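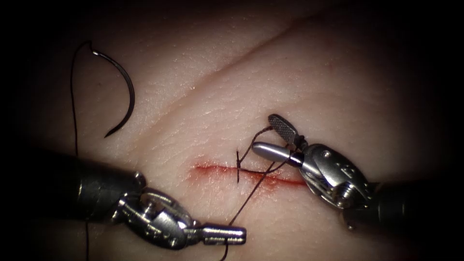 Suture practice pad

A suture practice pad (also called a skin pad, a stitch pad, or just "the skin" by people who use one a lot) is a slab of soft synthetic material made to stand in for human skin while somebody learns to sew it. I've been keeping this entry up for a while now, and I've owned more of these than I'd like to admit, so forgive me if it gets a bit personal in places!

Names

Shops mostly say "suture pad." Teachers I've had said "skin simulator," which sounds like something you'd plug in. In the Skemosero catalog they're filed under "soft tissue, flat," next to the bananas made of foam, and it took me ages to find them. I'll say pad from here on.

What it's made of

Most pads are silicone or a similar soft rubbery stuff, poured in layers. The top layer is the skin, thin and a little tough. Under it there's usually something squashier that plays the part of fat, and the better ones have a third layer at the bottom for muscle. Many have a mesh buried somewhere in the middle, which keeps your thread from ripping straight through when you pull. My first pad had no mesh and it tore like cheese. I blamed my hands for a month.

The surface matters more than you'd think. Cheap pads are smooth as a plate, and the needle skates. Nicer ones have a fine pattern of creases and pores molded in, so the light falls on them more or less as it does on the back of your hand, and you get used to picking your entry point on skin that has some texture to it. Colors run from nearly white through pinks and tans to deep browns, and I wish more shops carried the full range – dark thread on a pale pad is about the easiest thing in the world to see, and real life won't always be that kind.

Cuts and wounds

Some pads come with wounds already in them: straight ones, curved ones, a ragged one, sometimes a little star shape that everybody hates. Others are blank and you make your own with a scalpel. I prefer blank. A short straight slit is where you start, and it's where I still go back to when I haven't practiced in a while.

A bit of red coloring around the cut is common too. You can buy fake blood for it or mix your own from corn syrup and food dye (wear an old shirt). It makes everything slippery and it hides the edges of the cut, and both of those are good for you. It also stains. A pale pad that's had red on it once will be pink from then on, and I've tried dish soap, rubbing alcohol and plain sulking.

Needle and thread

The usual needle is curved, often a half circle or three-eighths of one. You don't push it so much as roll it: in at a right angle to the skin, around, and up the other side. The thread is fixed into the blunt end, called the swage, so there's no eye to thread and no doubled strand dragging through the hole. Black thread is the favorite for practice. Nylon is springy and remembers the shape of the packet it came in, and silk is floppy and a joy to tie.

Keep an eye on where your needle is between stitches. Laying it down on the pad is fine, on the pad where you can see it, with the thread lying off to one side. I lost one in a rug once and found it with my heel.

The first stitch

The plain one is the simple interrupted stitch. Each stitch goes across the cut, gets its own knot and is trimmed with a short tail left standing, so if one fails the others hold. The knot should sit off to one side of the cut, on the skin, and not right on top of the gap. Tie it just tight enough for the edges to meet. If the skin puckers up into a little hill, you've pulled too hard.

People argue over where to begin. Some start at one end and march along. Others put the first stitch in the middle and keep halving what's left, and that does help when the two sides don't quite match. I'm a marcher, myself, though on a long cut I'll cheat and put one in the middle first.

Care and storage

Wash it in lukewarm water, pat it dry and dust it with a pinch of cornstarch if it's gone tacky. Store it flat. A pad kept bent in a drawer picks up a long shallow crease, and those never quite leave. Mine from Wallner has one running across a corner from a summer in a backpack. It's still perfectly good to sew on, but you do notice your eye going to it.

Don't store pads against newspaper, either. The ink moves over. I have one with half a crossword on it.

How long one lasts

That depends on how close together you work. Once the holes along a cut start to join up, the edge gets crumbly and stitches pull out, and then it's time for a new slit farther down. I got 9 good cuts out of my old Gilance pad and 10 out of the Nandum one that replaced it, both sewn over and over before I gave up on them. Worn-out pads are still handy for tying knots in front of the TV.

See also: needle holder, surgeon's knot, mattress stitch, pig's foot (practice use)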